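September, 6:40 am

Rain gauge at Stekcombe read 4 mm overnight. Tank level is up to 1336 litres by the dipstick, against a draw of 335 over the past week, mostly the lower beds. The Pundik pump still short-cycles. I bled the line twice and reset the pressure switch, cut-in a little lower than before. It held for four starts and then began chattering again, so the bladder is the likely fault and the switch is probably fine. 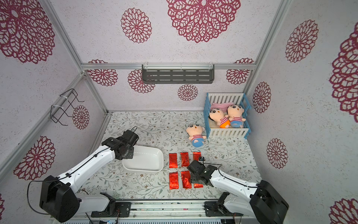 Pre-charge should be checked with the tank drained, which I have put off because the drain cock is seized. Soaked it in penetrating oil after breakfast. Will try it with the long spanner this evening — gently, as the threads are brass.

Rang Skasurix for a price on a replacement bladder. They stock the grey one only, and the flange is a different pattern from mine. An adaptor exists but adds a second joint to leak. Left the order open and moved the hose to the header tank in the meantime.
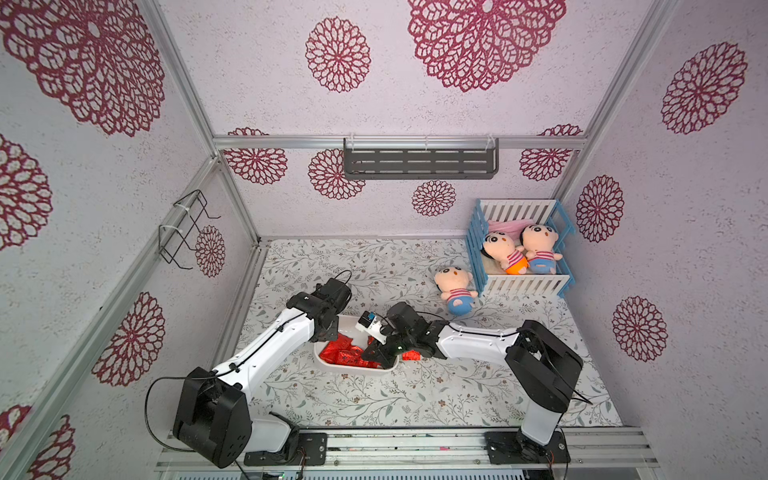 Tannous rang back at noon and said to leave the adaptor alone, drill the old flange to the new pattern and fit a thicker gasket. Has done two that way, neither weeping. I have the drill bits but no gasket sheet. Added to the town list, with thread tape and a new gauge.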